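The dishwasher still wants me to bend over

My dishwasher cost 600 dollars in December and it does one thing. It gets dirty plates clean. Somebody has to carry the plates to it, scrape them, tip the forks in handle down (handle up, according to my sister, who is wrong), and then, an hour and a half later, somebody has to take it all out again and remember where the colander lives. In my household of one, the somebody has been easy to identify.

I bring this up because I've been asked three times in the past month when the robots are coming to do the housework, on the grounds that I used to work in a warehouse and therefore know. I worked at Girdale, on the returns floor, for long enough to get a fleece with my name on it. What I know about robots is mostly how to walk around them. But people kept asking, so I started paying attention, and now I have opinions, and you have this.

Returns, if you've never had the pleasure, is housework with a badge. A box comes in. You open it. Inside is whatever a stranger decided they didn't want, packed however they felt that day. You take the things out, work out what they are, decide whether they can be sold again, fold what folds, and put it all in the right bin. On a good shift I got through two boxes before the coffee had cooled. On a bad one I got a box containing a single wet boot.

We had automation. We had a great deal of it. Conveyors, scanners, a sorter that could flick a parcel down the correct chute faster than I could read the label. Visitors loved the sorter. They'd stand on the yellow line and watch it for ages. Then the tour would come round the corner to where the boxes got opened, and there were 30 of us at benches with box cutters, and the visitors would look at their phones.

My supervisor back then was Géza Borbély, a man who had been through four rounds of being replaced by equipment and had ended up in charge of the equipment each time. His view was that a machine can do anything you can do with your eyes shut and nothing you have to look at. I thought that was pretty good at the time. I've since decided it's half right. I can find my keys in a bag with my eyes shut, and I'd pay real money to see a machine do it.

The trouble is variety, and the trouble is also softness. Give a robot arm a rigid part that arrives in the same spot, facing the same way, and it'll pick that part up until the building falls down. Car factories worked this out before I was born. Now give it a tabletop. A normal one, with the stuff that ends up on tables. A pill bottle you can see through, a plain white bottle standing right up against it, something in crinkly plastic that changes shape when you poke it, a rolled-up cloth, and a basket it's all supposed to go in.

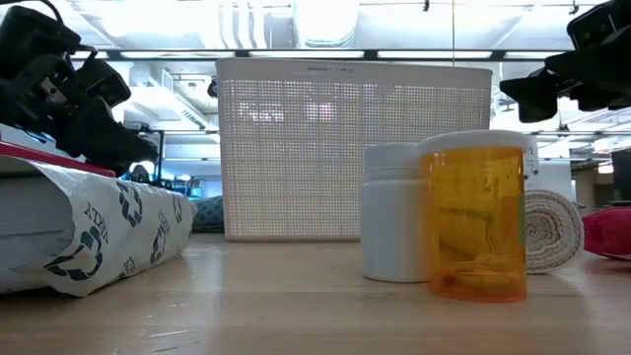
You or I would clear that in under a minute while thinking about lunch. We wouldn't even call it a task. But go slowly and notice what your hands get up to. You don't knock over the front bottle while reaching for the one behind it. You squeeze the plastic package a bit to find out how full it is, and adjust. You pick up the roll so that it stays a roll. You look at the basket and decide, without any meeting on the subject, that heavy things go at the bottom.

Every one of those is somebody's doctoral thesis. See-through plastic is a famous pest, I'm told, as a camera looking at it gets a good view of whatever is on the other side. Shiny wrapping is bad in a different way. Cloth is its own department of misery. A shirt has one proper shape and an unlimited supply of wrong ones, and it spends most of its life in the wrong ones. Mine do, anyway.

The person who told me this is Csenge Fülöp, who I met on the bus line out to Flaltstead and who writes software for arms and grippers. I asked her the question everybody asks me. She took it better than I do. Her answer was that they can do nearly any single chore, once, on a good day, with the person who set it up standing nearby. Folding a towel, yes. Putting a cup on a shelf, yes. Putting things in a basket, yes, mostly, please don't move the basket.

What they can't do yet is the next kitchen over. She said this quite cheerfully. Teach a machine to tidy one table and it has learned that table, and then you change the lamp and it behaves as though it has been dropped into the ocean. So the current thinking, or the thinking she's fond of, is to show it more of everything. More tables, more bottles, more towels, over and over, with a person steering the arms through the job by hand so the machine has something to copy. I asked how many times. She said for one simple job they'd done around 2000 and would like more.

I've thought about that number a lot while emptying the dishwasher. I have certainly put away more than that many forks. No wonder I'm so good at it.

There's something a bit funny about a very clever person spending an afternoon putting a bottle in a basket, taking it out, and putting it in again. It sounds like a punishment from a Greek myth. It also sounds exactly like having a toddler, and toddlers do eventually come out of it able to put a bottle in a basket. They then decline to, but the ability is in there.

I should say something about the products you can buy, as I've been scolded in the comments for being all gloom. I own a robot vacuum. It's a Skument, the round gray one, bought secondhand. I like it! It's cheerful, it has a little song, and the front room has less grit in it than at any time since I moved in. But owning it has given me a new chore, which is preparing the floor for the vacuum. I pick up the socks. I lift the cords. I put the chairs up on the table like a café at closing time. Then it vacuums the easy part, sings, and gets wedged under the radiator. My cat, Hong, has learned to sit on the dock so it can't get home.

So the vacuum does the floor and I do the tidying, and it's the tidying I wanted rid of. Same deal as the dishwasher, same deal as the sorter at Girdale. The machine takes the middle of the job, where everything has already been made neat for it, and the person gets the two ends. I don't think this is a scandal. The middle used to be the worst part. My grandmother did the whole wash in a tub on Mondays and she would have had some sharp words for anyone complaining about loading a drum. But it does mean that "the machine does the laundry" has been a fib for as long as there have been washing machines. The machine does the washing. The laundry is the pile on the chair.

When will a robot do the pile on the chair? I asked Csenge that too, and she asked how big a pile, and whether there were any fitted sheets in it. I said there were two. She made a noise I recognized from Géza, usually heard when a forklift wouldn't start.

My guess, for what a returns clerk's guess is worth, is that the shop floor gets it well before the house does. A warehouse can paint a line and say the basket goes here. It can buy the same basket for every bench. It can put up good lights and have somebody on shift to rescue the arm when it grabs the table by mistake. If a thing takes a whole minute over one bottle, that's fine, it can do it all night. I can see the benches at Girdale going that way, a few at a time, and I can see there still being a person at the end for the wet boots.

At home I'd settle for less. I don't need it to cook. I don't need it to talk, and I'd rather it didn't sing. I want two arms that will take things off the kitchen table and put them roughly where they go, slowly, overnight, without breaking the blue mug. If it puts the colander in the wrong cupboard, well, so do I.

Meanwhile the dishwasher finished twenty minutes ago and it's doing the beep. It'll do it every five minutes until I go over there. Whoever designed it could apparently automate that.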